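News > Product announcements > Hallway storage

Apr 4, 2024
By Fahad Jafri

Tridau adds two-tier steel shoe rack to Mesik hallway range

Tridau has added a two-tier stainless steel shoe rack to its Mesik range of hallway furniture. The rack goes on sale through Zodar shops this month and is intended for flats, shared houses and small offices where shoes are kept by the door.

The shelves are formed from parallel rods with open gaps, which let grit fall through to the floor and allow air to reach the soles. The lower shelf slopes slightly from back to front. Canvas slip-ons can be stored heels forward, with the socks left inside if they are to be worn again the same day.
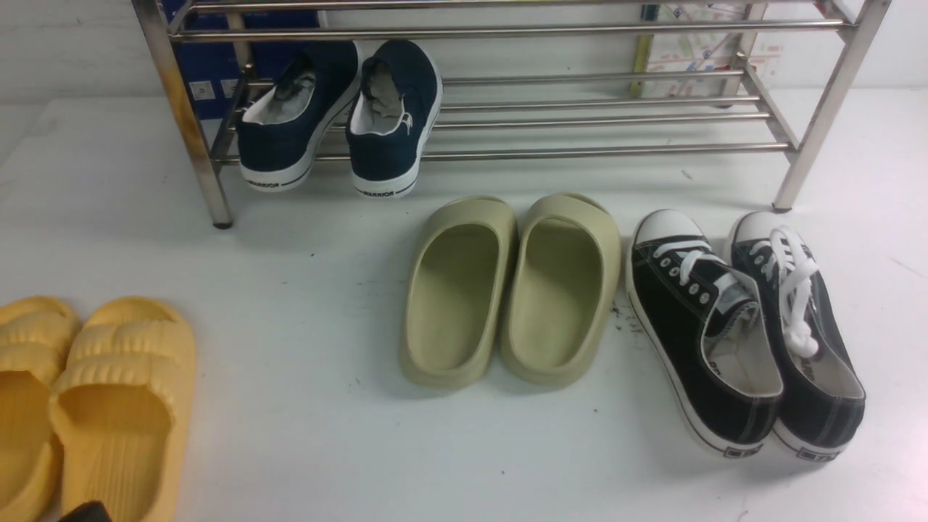

Can the rack be used for wet shoes?
Wet shoes may be placed on the lower tier once excess water has been shaken off. A tray or an old towel should be put underneath, and the rods wiped dry afterwards to prevent water marks.

Assembly takes four bolts, supplied with a hex key. The legs should be fitted loosely, the rods seated in both side frames, and the bolts tightened last. The rack is 300 mm deep and stands free against a wall. It is not designed for wall fixing or for stacking.

Tridau recommends that the rack be emptied before the first sorting of a household's shoes. Footwear is set out in a row on the floor in front, matched into pairs, and returned one type at a time. Slides and other open shoes tend to be used most often and are best kept where they can be reached without bending past the upper tier. Boots with a tall shaft should stay on the floor beside the rack - the space between tiers does not suit them.
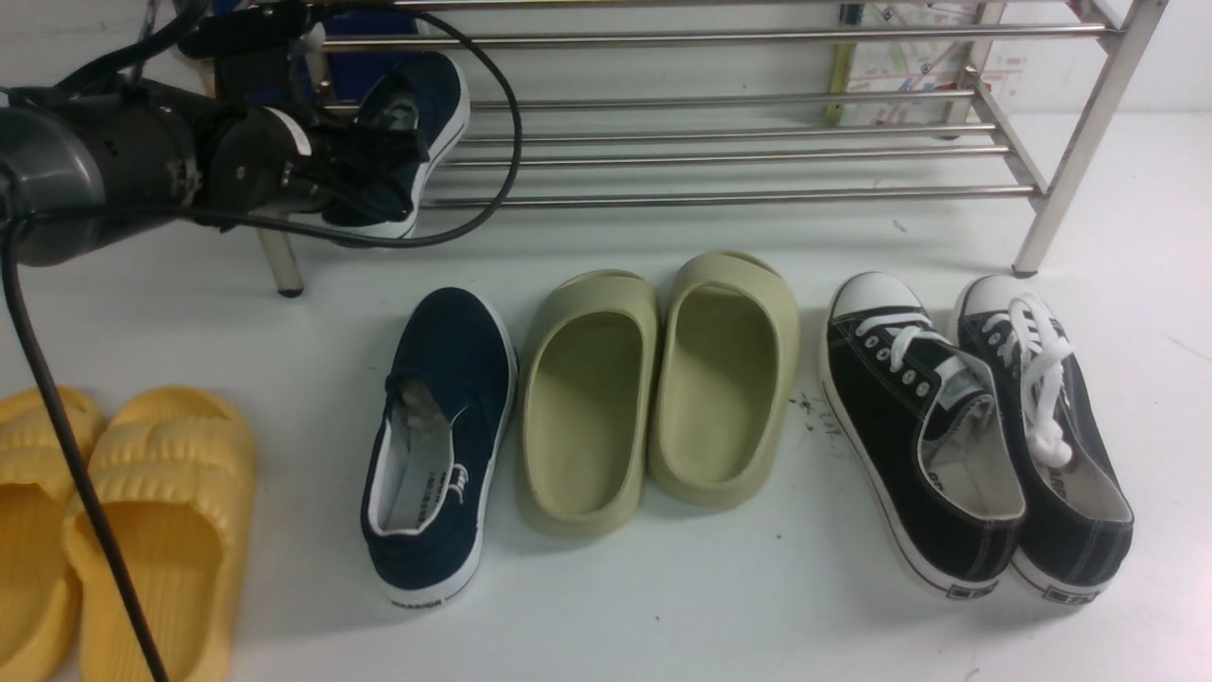 Photo: Tridau / Soriano Studio

Cleaning is by damp cloth and mild washing-up liquid. Scouring pads and bleach will mark the polished finish and are excluded from the guarantee, which runs for five years from the date of purchase. Replacement foot caps are sold in packs of four.

"Most of the returns on our earlier rack concerned the feet, which came off when the rack was dragged," said Fahad Jafri, product manager for Mesik. "The new caps are a tighter fit. We still advise lifting the rack to move it."

The earlier Mesik rack was withdrawn in January. Spare parts for it remain available from Tridau on request, but its rods and side frames are not interchangeable with those of the new model.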